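I'm in love with a slab of stone

We finally picked our counter in June, and I can't stop staring at it!
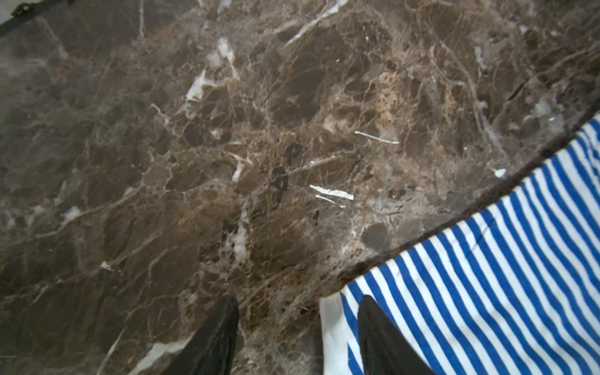
Chocolate brown with white and tan veins

Kheri at the Curndale yard let me look at 4 others first (all lovely, all forgotten by lunch). What got me was the webby pattern, little brown pockets everywhere, and those bright white streaks running through – so good! We paid 3,000 for it, cutting included. Next up: choosing a faucet.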